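# Chapter 8: The Can on the Table

Most of us open a drink can without looking at it. The hand knows where the tab is, the sound comes, and we drink. In this chapter we will stay with the closed can for a while. It is a good object for a beginner in packaging, because almost every part of it was changed many times before it reached the form we know, and because you can buy one in any shop and keep it next to the book while you read.

In Chapter 7 we studied the glass bottle and its cap. The bottle and the cap are two things, made in two places, and after opening they are separated. With the modern can it is different. The tab and the opened panel stay on the lid. Older readers may remember the ring that was pulled off completely and thrown on the ground. On the beach at Posinden, where I spent my summers as a child, we learned to look down when we walked.

The lid is called the *end* in the trade, and the rest is called the *body*. The end arrives at the filling plant as a separate piece, and it is joined to the body only after the drink is inside. The join is called the *double seam*: the edge of the end and the edge of the body are folded together and then pressed flat. We will measure a double seam in Section 8.3.

Please also notice the word *score*. A score is a line pressed into the metal which makes it thinner, but does not cut it through. When the tab is lifted, its nose pushes down on the panel and the metal breaks along this line. The score must be weak enough for a finger and strong enough for a hot car. Between these two demands there is not much space, and a large part of the designer's work is done there.

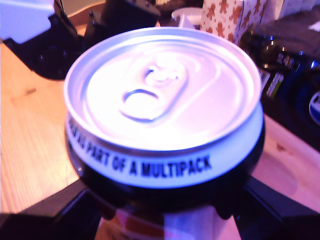

Yaqin Jiang, after reading a draft of this chapter, wrote to me that I was giving the lid all the attention and had forgotten the words. A can sold in a group, she said, has a different legal life from a can sold alone, and students should meet this question early, before they fall in love with the metal.

She was right, and I have added Section 8.5. The words "as part of a multipack" are short, but they raise several practical matters. Which information must be on the single can, and which may be only on the outer pack? Where should such a line be printed, so that a shop assistant can find it quickly? The neck is one possible place - it is near the eye when the can stands on a table - but the surface is curved, and a long sentence cannot be read from one side. You have to turn the can.

## Before you begin

For the exercises you will need one full can, one empty can of the same kind, a ruler and a soft pencil. Do not use a can which has been in the freezer.

1. Put the full can on a table and draw the end from above. Mark the tab, the rivet, the score and the outer rim.
2. Turn the can slowly and copy all the text near the neck. Write down how many times you had to stop.
3. Press the side of the full can with your thumb, then the side of the empty one. Describe the difference in two sentences. We will come back to them in Section 8.2, when we speak about pressure.

Keep your drawing. It does not need to be beautiful, but the tab should point the right way.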